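Charging for guest parking in a small building

potasico_m
I'm on the board of a 2 building condo and we keep going in circles on guest parking. Right now it's free and first come, first served. Three households use the guest spots as their own second space, and real visitors end up on the street. The proposal is a paid permit through an app called Fundero. Has anyone done this in a small place?

ibloxham
We did it in January. The setup fee was $1127, then a cut of each permit. People complained for a month and then stopped. The spots are open most evenings now.

kutt_line
I'd look at your rules before you buy anything. Ours already said no resident vehicles in guest spaces for more than 48 hours. It had never been enforced. We sent three letters and towed one car. Total cost was postage.

ibloxham
Towing one neighbor's car is a cost too. We had a guy who didn't speak to the board for a year over that, before we went to permits.

kutt_line
He parked there for seven weeks with two warnings on the windshield. I can live with it.

margus_e
Renter here, so a different view. My mother drives in and stays four days at a time. Under a paid system I'd be out real money every visit, while the people who caused the problem can just pay and keep doing it. Put a cap on nights per unit before you put a price on it.
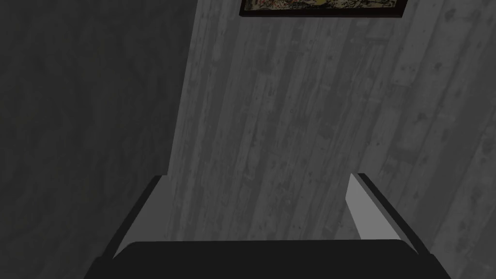 A cap also gives you something simple to enforce. Ours is ten nights a month per unit, written on a paper hang tag. Management has a list. If you need more you email and they usually say yes.

potasico_m
Who checks the tags?

margus_e
The manager walks the lot when he's in. It isn't every night. It was enough.

wikier22
Check with your insurer before you take money for parking. Ours wanted a rider, and the quote was $2754 a year, which killed the idea.

ibloxham
Ours didn't ask for anything. Depends on the policy, I guess.

potasico_m
We only have $1000 left in that budget line, so the app is probably out for this year. I'll bring the cap and the hang tags to the next meeting and ask the insurer anyway.

kutt_line
Read the bylaws first.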